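4.2 Placement under clutter

Kondelum is trained entirely in simulation, where fruit is cheap and never rots. Each episode asks the arm to put one named item into a wicker basket and to leave everything else on the table alone. The second half of that request is where most of our November was spent.

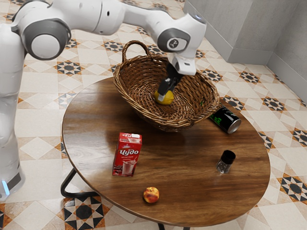

Figure 3. Lemon placement in the round-table layout, with carton, can, jar and peach as distractors.

We ran 979 episodes with table layouts drawn at random. The baseline policy treats the basket handle as a suggestion and hits it in roughly 30 percent of runs. Adding the close view to the policy input cut handle strikes sharply, at the cost of a certain hesitation over the rim that the second author calls thoughtful and the first author calls slow.

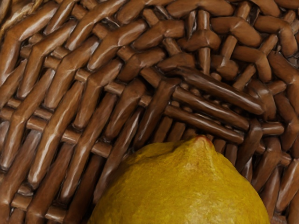

Weave texture matters more than we would have liked. With a flat brown basket, the depth head trained in 50 epochs and was useless on wicker. With the full weave it took twice as long and complained throughout, mostly in the form of loss spikes.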